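Collecting Demonstrations for a Two-Arm Sorting Policy
Project report, Robotics Lab Course, Molville
Submitted Feb 19, 2022

1. What we set out to do

The goal of our project was to train a policy that sorts small parts by cap color using two arms. The course already had a working learning pipeline, so most of our time went into the examples it learns from. This report covers how we gathered them, what we threw out, and what we would change. Training results are short and come at the end.

Our team had four members. Two people drove the arms, one ran the recording software, and one reset the table and kept the log. We switched roles after every block of episodes.

2. Setup

The station has two arms facing each other across a table, each with a parallel gripper. We drove them with a pair of Maeng leader arms. Recording was done in Datell, which saves joint positions, gripper commands and video on one clock. Files were copied to the lab server at the end of each session.

The task uses three containers. Parts start in a tray in the middle. Yellow-capped parts go in the yellow bin and red-capped parts go in the red bin. The tray can also hold parts that belong in neither bin, and the arms are supposed to leave those where they are. We added this rule in the second week, after an early policy learned to empty the tray no matter what was in it.

We covered the work surface with brown paper. On bare white tile the overhead lights made bright spots that moved when somebody walked past, and the paper got rid of most of that. It does wrinkle, and we replaced it once when a corner started catching on a finger.

3. Recording procedure

Each episode followed the same steps. The resetter placed the parts using a printed list of layouts and stepped back. The recorder started the file. The drivers sorted the parts, returned both arms to the edges of the paper, and held still for a moment. Then the recorder stopped the file and the resetter wrote down a result: good, usable, or bad.

The hold at the end matters more than we expected. In our January recordings many files stopped as soon as the last part was released, and the policy trained on them never learned to back away. It hovered over the bin and sometimes picked the part up again. 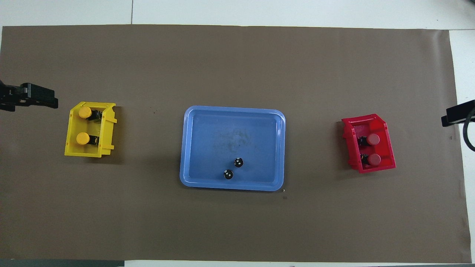 Brerkard, reading our draft, asked whether the finished state was getting too much weight. If every file ends with the arms parked, a policy could learn that parking is always a safe choice and do it too early. The suggestion was to trim the hold to a fixed length and to check how often the trained policy stops with capped parts still in the tray.

We did both. Trimming was done with a script that looks for the last large joint movement and keeps a short tail after it. Early stopping did go down, but we changed the layout list in the same week, so we can't say how much of that came from the trimming.

4. What we kept

We recorded 81 episodes in the final round. Of these, 18 were marked bad and removed. The most common causes were a dropped part that rolled off the paper, one driver waiting on the other for a long time, and a part placed with its cap facing the wrong way for the layout. Files marked usable stayed in the set.

The bins are fairly deep compared with the parts, and drivers had different habits. One lowered the part all the way down, and another let go near the front. We didn't set a rule for this until late. The log has no column for it, so we can't sort the old files by release style without watching them.

5. Training result

We trained one policy on the kept episodes and ran 40 test trials with layouts that were not on the recording list. The policy did well when the parts were spread out and poorly when two parts touched. Most failures happened at the first grasp. Wrong-bin errors were rare, and most of them came from parts lying with the cap turned away from the camera.

6. Changes for next time

Write the release rule before the first recording. Add a driver column to the log. Include more layouts with touching parts, and record some recoveries on purpose, where the first grasp misses and the driver tries again. We removed nearly all of those as bad, and the policy had very little to go on when its own grasp failed.

The layout list and the trimming script are in the course folder on the server.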